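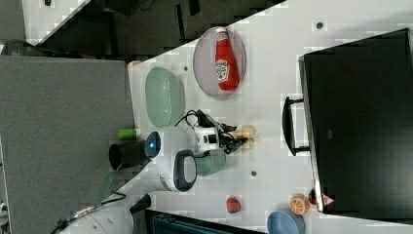 Home Classes Supper Club FAQ Find Us

Filed under: Good to know before you book

Cletwood Kitchen — your questions answered

Do I need to be able to cook already?
Not at all! We get people who bake every weekend and people who have never chopped an onion, and they end up at the same bench having a lovely time. If you can stir, you can come.

What will we make?
It changes every month, and we love that bit. In May it's dumplings and pickles, with a lemon tart to finish. The tart is the one everybody asks about — the recipe goes home with you.

How many people are in a class?
We stop at 10, so there's plenty of elbow room and you can ask as many questions as you like (please do).

Can my children join in?
Yes, from age eight, with a grown-up. One adult can bring two children. Aprons come in small sizes too, and the step stools are very sturdy.

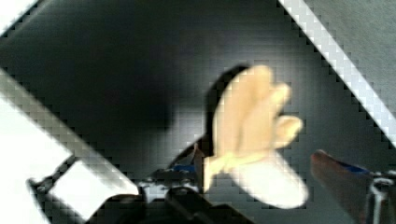
Younger ones are welcome at our Saucepan Mornings, which are shorter and don't use knives or the hob.

I'm vegan, or I have an allergy. Can I still come?
Tell us when you book and we'll swap things round. Gluten and dairy are easy. We use sesame and nuts in the same kitchen, so if yours is a severe allergy please ring us first and we'll talk it through properly.

Where are you?
In the old seed shop at Ilthorpe, up the lane behind the church. The 80 bus stops at the bottom of the hill. Parking is tight, so share a lift if you can.

What if I have to cancel?
Give us two days and we'll move you to another class. After that we'll have bought your food, but you can send a friend in your place.

Do you sell vouchers?
We do, and they last a year!

Contact us | © Cletwood Kitchen, Ilthorpe | Back to top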